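March, second entry, started 7:40 in the morning

Picking up from the last page. The edit bay is back in one piece and the Giltis rushes are all copied, two drives, both checked. Raimonds has the spare drive at home.

The main job this week is still the dance number from the wedding sequence. The producers want it cut down to a 40-second piece for the trailer and they want the playback song under it, full chorus. The problem is the same one I wrote down in February. The song was re-recorded after the shoot and the new version drifts from the playback track the dancers worked to. By the end of the second verse the lips are nearly half a second late.

What I tried:

Stretched the new vocal to match the old playback. Sounds bad on the long notes. Elīna heard it from the corridor and asked what was wrong with the singer.

Cut on the beat and hid the mouth with wide shots. Works for the first verse. There are not enough wides in the second verse because the crane was down that afternoon.

Went back to the old vocal for the close-ups only. The room sound is different and you hear every join.

Elīna's suggestion was to leave the song alone and slip each close-up by hand. There are 141 close-ups in the long version, far fewer in the trailer, so I am doing the trailer first and will see how long it takes before promising anyone the rest.
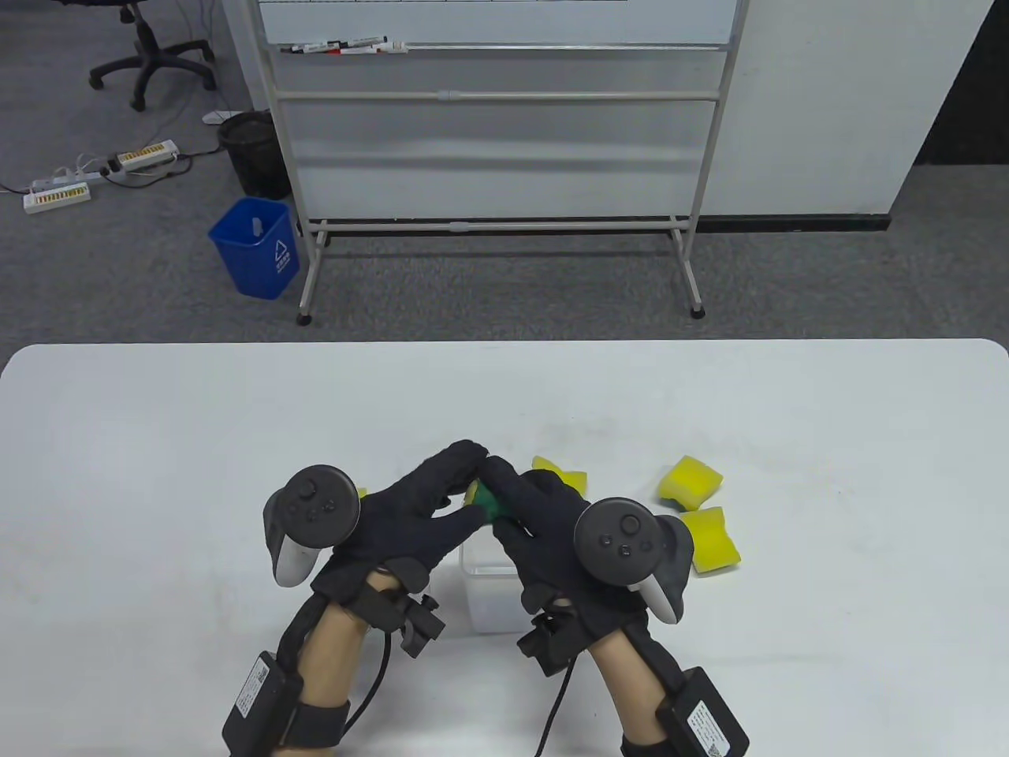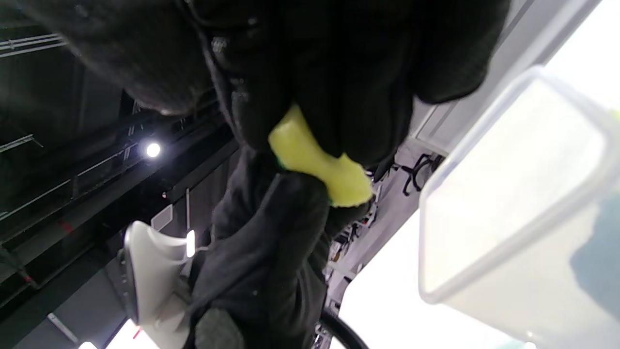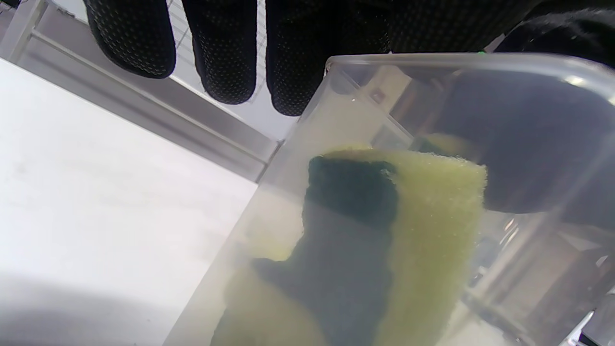

Slipping by hand goes like this. Mark the first hard consonant in the line, mark the same mouth shape in the picture, move the picture and leave the sound where it is. P and B are the easiest. For a shape that stays closed a while I go by when the lips press together, pinched like the sponge between those gloved fingers, and put the mark on the last closed frame before they open. Vowels are no use for this. If a line has no P, B or M in it, go to the next line and work backward.

Note for Raimonds: the marks are in the Tollik project, on the layer called LIPS. Please don't flatten it. If you need a flat copy for the grade, duplicate the sequence first and put your initials on it.

Noon. First eight lines done. Lines three and seven still look soft. On three the lead turns her head halfway through the word, so it may pass on a phone but will show in a theater. Trying the B camera take.

The B camera take is better for sync, but the necklace is on the wrong side. Kept A and moved the cut earlier so we leave her before the turn. Lost a nice look to the brother. Saved it in the bin marked MAYBE.

Sound: Hunt sent the crowd track again, this time at the right sample rate. The clapping is good. There is a whistle in it that lands on top of the tabla fill, so I dipped it there and left it in everywhere else. Elīna wants it gone completely. To be settled at the review.

The Stetthorpe screening is a preview for an audience of 2,000 in the big hall, and they have asked for a version with the trailer in front. The hall has a long echo and the last preview we ran there was mud in the low end. I will make a separate mix with less bass on the drums and ask for a test in the hall before the doors open.

Still open:
Line seven
Whistle, keep or lose
Subtitle spelling of the groom's family name, two versions in the script
Ask whether the end card stays at 2 seconds or gets longer

Export started 6:15 in the evening. Left it running, log is on the desktop.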